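Gripper comparison, hand-held units. Speaker notes, Nusrat Gazi

Slide 1. Title. Say hello, thank Jahangir for the slot. Questions at the end, apart from anything about wording on a slide.

Slide 2. What we compared
Two hand-held grippers, Menton and Fivora. Same wrist camera on both, same logging through Munshi. Menton has flat pads on a parallel slide. Fivora has a pivoted linkage and short upright pads.
We did 500 grasps. 422 closed on the cloth first time. Of the 78 that missed, 52 were Menton.
Matvii ran the first half, Kumudini the second. They swapped tools at each break so tired hands didn't all land on one unit.

Slide 3. Thin cloth
Pillowcases, T-shirts, tea towels. Hardly any difference. Say this early, people will have come expecting a winner.
Both units struggle when the cloth lies dead flat. You have to push in and ruck it up before you close.

Slide 4. Knitwear
Slow down here. Most of the gap between the two comes from this group.
Knit gives under the pads. Menton squeezes the top of the loops and then slides off. Fivora's pads are narrower, so a fold gets drawn into the gap and stays there.
Cuffs and collars are the best places to aim for. On a chunky sweater, go for the sleeve cuff, where you can gather a bit of ribbing between the fingers. 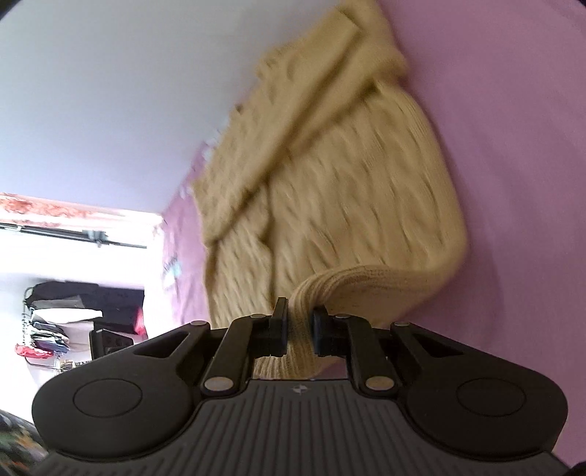 The price for that is the view. The Fivora links sit wide and take up a lot of the lower part of the picture, and the wide lens bends everything near the edges. Arūnas had to redo the crop before the training data was any use. Menton leaves more of the cloth showing.
Fast pulls blur the knit as well. We asked both operators to slow down after the close.

Slide 5. What next
Fivora for knitwear, either one for thin cloth. Nudach have offered softer pads and we'll fit those to both units in June.
Still open: grip force. We logged finger gap only.
Leave the contact slide up for questions.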